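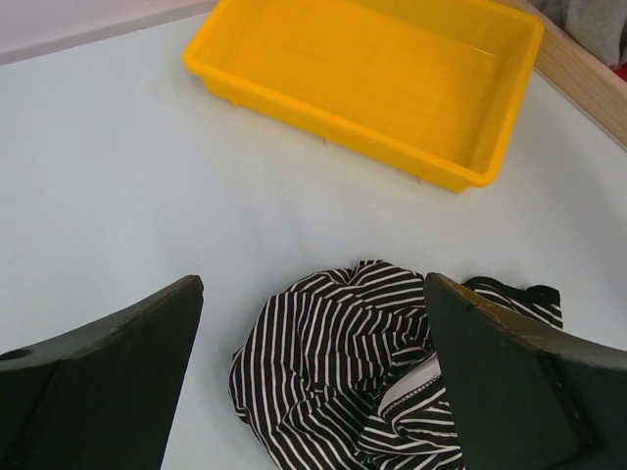 Gisela Fröhlich wanted to know, before anything else, whether she would still be needed at the table once the arm was switched on. She is, and after six weeks with the Sirko at our sorting room in Cirkunham I can say her days have changed rather a lot, mostly for the better.

We take in worn clothes, and the arm's job is to lift each piece from the white table into the yellow tray. Striped knits are a fair test, as they bunch up into such soft little heaps, and it does miss them now and then (so do I, by the end of a long day!). It is slower than Gisela by a good margin. But she no longer spends the whole shift bending and reaching, and has time to look properly at seams and hems, a job she always felt we rushed.

My grumbles are small ones – the green fingers scuff, the manual is dreadful, and Kwesi misses having someone to chat to across the table. The two of them now swap places at lunch. I'd give it four stars, and a fifth if Kidard ever answered the phone.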